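Painted blocks and a square of black tape

18/03/2021

I have had the same set of wooden cubes for years now. I bought them from a small toy seller called Podach, back when you still had to mail them a form, and I have been adding odd ones from other sets ever since. The colors I use most are red, yellow and green. The paint on those has held up well and the corners are rounded enough that they don't chip.

A white table is best for them. I tried a gray one in July and the green looked muddy on it. White shows every scuff and speck, but the colors come up clean. A square of black tape marks where the stack goes. I use cheap electrical tape and cut the corners with a knife - tearing it leaves a ragged end.

The order for a plain tower of three is red at the bottom, yellow on that, green on top. 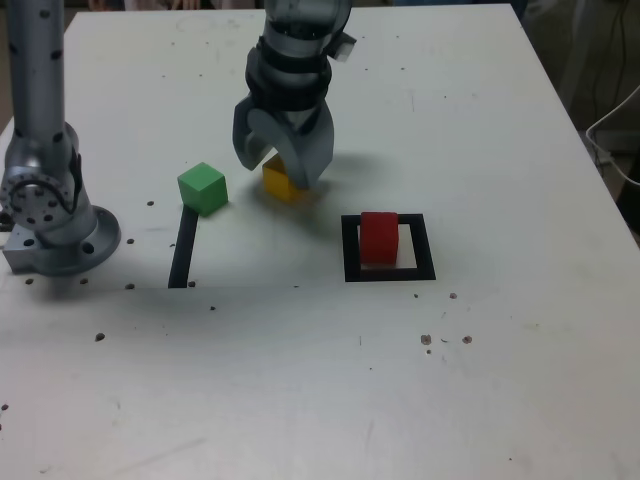
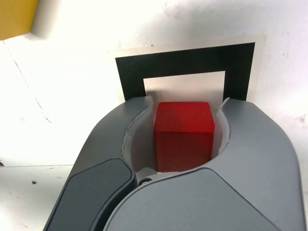
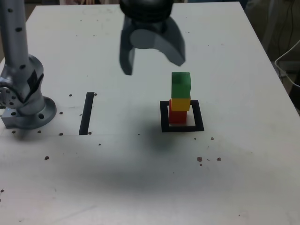
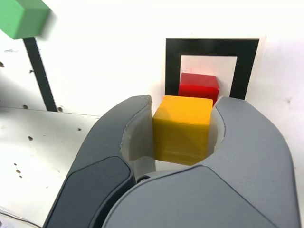

What I have learned about stacking

Wipe the faces first. A bit of grit between two cubes is enough to make the top one lean, and by the third block you notice it.

Don't trust that cubes from different sets are the same size. Dinesh Mittal sent me 6 from a Bustska box and they were all a hair taller than mine. They are fine on top and annoying anywhere else.

Set the first one square to the tape, even if you don't care where the tower ends up inside it. If the bottom cube is twisted I end up twisting the rest to match.

My tallest so far is 11, on a kitchen counter, and it stood for 30 seconds before the refrigerator kicked in. I want to try again with the Yan cubes, which are heavier - they are still in the box in the hall closet.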